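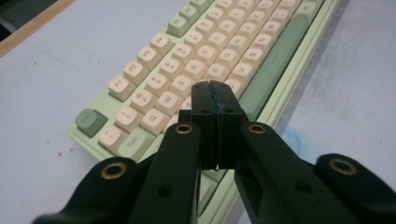
Mintgrünes Gehäuse, cremefarbene Tastenkappen, dunkelgraue Beschriftung.

Grulleo 2 im Test: mechanische Tastatur für den Dauerbetrieb

Die Grulleo 2 kommt vom Hersteller Brullport und ersetzt das Vorgängermodell, das im Januar aus dem Programm genommen wurde. Getestet wurde die kabelgebundene Ausführung mit linearen Schaltern. Sie lief vier Wochen lang als einzige Tastatur am Arbeitsplatz, überwiegend für Fließtext und Tabellen.

Gehäuse
Das Gehäuse hat einen erhöhten Rand, der die Tastenreihen einfasst. Das sieht geschlossen aus, erschwert aber die Reinigung: Krümel sammeln sich zwischen Rand und äußerer Tastenreihe und lassen sich nur mit Pinsel oder Druckluft entfernen. Verwindung ist auch bei kräftigem Druck auf die Ecken kaum messbar. Die Gummifüße halten auf glatten Tischplatten gut, auf Schreibunterlagen aus Filz weniger.

Schalter und Tippgefühl
Brullport nennt eine Betätigungskraft von 44 Gramm. Eine Nachmessung an mehreren Tasten der mittleren Reihe ergab etwas höhere Werte, die Streuung blieb gering. Der Anschlag ist gleichmäßig, die Leertaste ab Werk ausreichend geschmiert. Die Stabilisatoren der Eingabetaste klappern hörbar. Nach dem Nachfetten war das Geräusch weg, bei diesem Preis sollte das nicht nötig sein.

Tastenkappen
Die Kappen sitzen fest und lassen sich mit dem beiliegenden Abzieher ohne Verkanten lösen. Die Beschriftung ist auf dem hellen Grund auch bei schwachem Licht gut lesbar. Eine Beleuchtung fehlt. Nach vier Wochen war auf den Vokaltasten leichter Glanz zu erkennen, Abrieb an den Zeichen dagegen nicht.

Software
Die Belegung wird über das Programm Mekport geändert und in der Tastatur gespeichert. Pro Profil sind 28 Makros möglich. Áine Cronin, die das Gerät parallel unter Linux geprüft hat, konnte die Profile dort nutzen, aber nicht bearbeiten. Ein Update ist laut Hersteller in Arbeit – einen Termin gibt es nicht.

Preis und Einordnung
Der Händler Rusnák verlangt rund 200 Euro. Dafür bekommt man ein steifes Gehäuse, gute Schalter und brauchbare Kappen, muss aber bei den Stabilisatoren nacharbeiten. Wer auf Funk oder Beleuchtung angewiesen ist, scheidet als Käufer aus. Für reine Schreibarbeit am festen Platz ist die Grulleo 2 zu empfehlen.

Wertung: gut
Abzüge für Stabilisatoren und eingeschränkte Software
Test und Text: Orestis Politis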